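Small shops should put a price on everything they sell. I have held this opinion for years, and a trip downtown last week made me want to write it out.

I went into three stores on the same block. In the first, half the shelves had no prices at all. I picked up a jar of honey, looked on the bottom, looked at the shelf edge, and put it back. The woman at the register was helping someone else and I didn't feel like waiting to ask. That was a sale she would have had.

Deisy Sánchez ran a gift shop for 32 years before she sold it, and she disagrees with me. Her view is that a customer who asks the price has started a conversation, and conversations sell things. I believe that worked for her. She was good at talking to people and her regulars liked her. But plenty of us find asking uncomfortable, especially when we suspect the answer will be more than we want to pay. Saying "oh, thanks" and walking out feels bad, so we don't ask.

Snacks and other small items by the register are the worst for this. People decide on those in a few seconds or leave them alone.

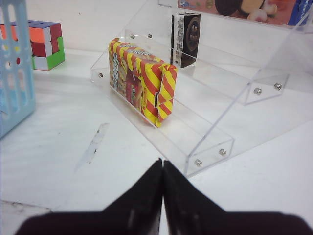
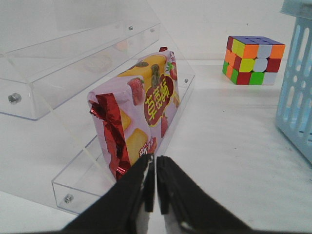 The usual objection is labor. A shop with 2,000 items can't have someone stickering all day, and prices change. I accept that it's work. It doesn't have to be a sticker on every item, though. A card on the shelf does the job, and so does a handwritten list taped next to the bin. Verschueren, the hardware store near me, writes prices on masking tape with a marker. It looks terrible and I have never once had to ask what a hinge costs.

Some owners also worry that a visible price scares people off. It may. The same people will find out at the register, and some of them will be annoyed enough not to return. I would take the customer who reads the tag, leaves, and comes back in September when they have the money.

If marking the whole store is too much, start with whatever sits closest to the door and do another shelf each week.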